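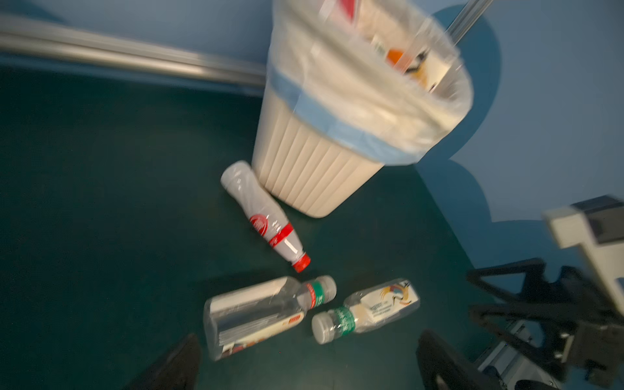
**Quadrantid meteors to peak over dark skies near Dretunar**

January 3, 2018

The Agyeman Observatory will open its grounds tonight for the peak of the Quadrantid meteor shower, the first major shower of the year. Gates open at 10 p.m. and the public is welcome until dawn.

The Quadrantids are active for more than a week, but the strong part of the shower lasts only a few hours. Meteors appear to come from a patch of sky near the handle of the Big Dipper, which climbs higher in the northeast after midnight. A bright moon, just past full, will wash out the fainter meteors this year.

"People should still see the brighter ones, and the Quadrantids do produce fireballs," said Iñaki Cifuentes, observing coordinator at Agyeman. "Stand with the moon behind you or put a building between you and it. Give your eyes 20 minutes and leave your phone in your pocket."

No telescope or binoculars are needed. The observatory's 38-centimetre reflector will be pointed at the moon until 1 a.m. for anyone who wants a look, weather permitting.

Admission is free. Parking is limited to 200 vehicles in the lower lot off Zistel Road, and drivers are asked to switch to parking lights past the second gate. The upper road has not been ploughed and is closed. Visitors should dress for several hours of standing still and bring a reclining chair or a ground sheet. Hot drinks will be sold in the visitor centre, cash only. Dogs are not permitted on the grounds.

If cloud moves in, a notice will be posted at the gate and on the observatory's recorded phone line by 9 p.m. There is no rain date.

Astronomer Killian Millet will give a short talk at 11 p.m. on 2003 EH1, the object thought to be the source of the shower. Seating in the lecture room is first come, first served.

The next public meteor night at Agyeman is planned for the Eta Aquariids in May.

**Media contact:** Iñaki Cifuentes, Agyeman Observatory, Dretunar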